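Automation Products in Practice - handout 12
Flurina Hollenstein, 2/12/22
4 min read
3 comments - 26 shares

Product under review: Drovinon, two-arm simulation kit, sold by Tzavaras. Teaching licence. We run it on the lab machines at Trarosham, so please dont install your own copy till the licence server is sorted.

What you are buying: simulated robot, two arms, parallel grippers, a set of rooms and furniture. No hardware. Compare with last week's Prillier bench kit - real arms, one seat, long queue.

Points for the review sheet:
- views: overall view plus close views at the gripper. Ask which one a task really needs
- shadows: hard-edged, some ragged. Does that matter for training? Argue either way
- small dark objects are hard to make out in the overall view. Compare with the close one
- licence: 200 per seat per year, 26 seats max. Check the maths for your own site

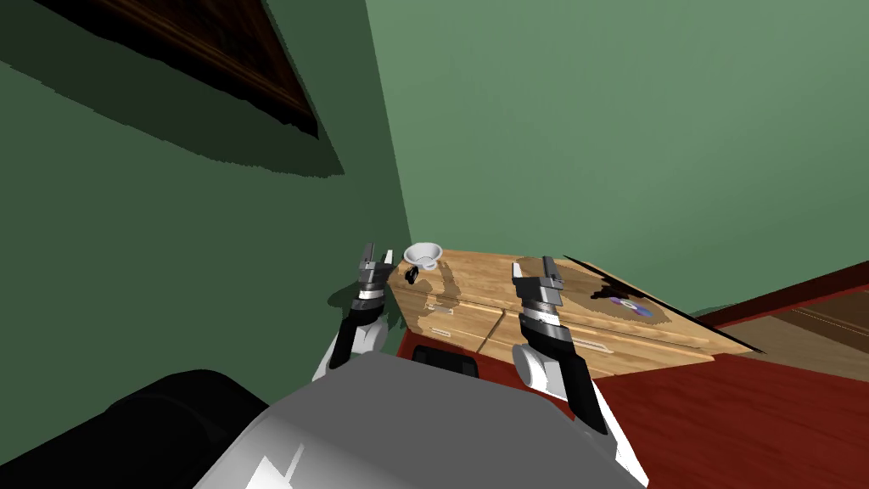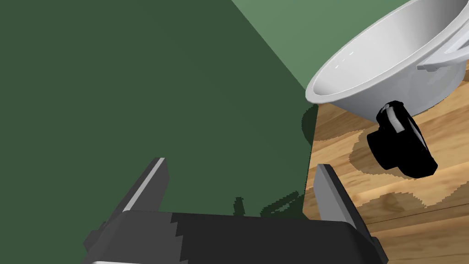
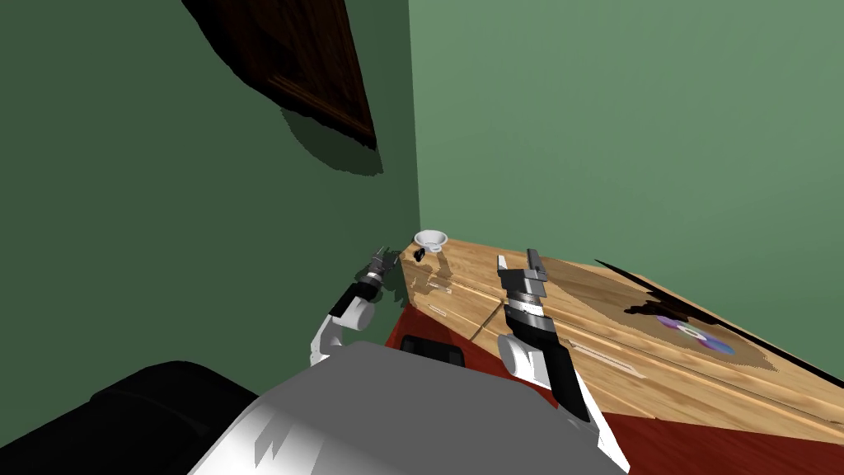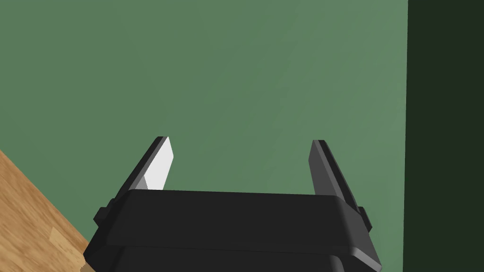
Drovinon kit, overall and close gripper views. Fingers open, nothing held.

Things to look at before the session. Second close view has mostly green wall between the fingers, with only a bit of wood at the lower left. How would an operator know where the gripper is from that alone? Write two lines.

The disc on the cabinet top - flat, thin, lying on wood. Which finger shape would you ask the vendor for? Cup or bowl is an easier case, or is it. Discuss wiht your partner.

Reading: manual p. 326, section on contact settings. Skip the install chapter.

Review sheet is one side only, no cover page. Next update to the kit is due in May, so say which version you used.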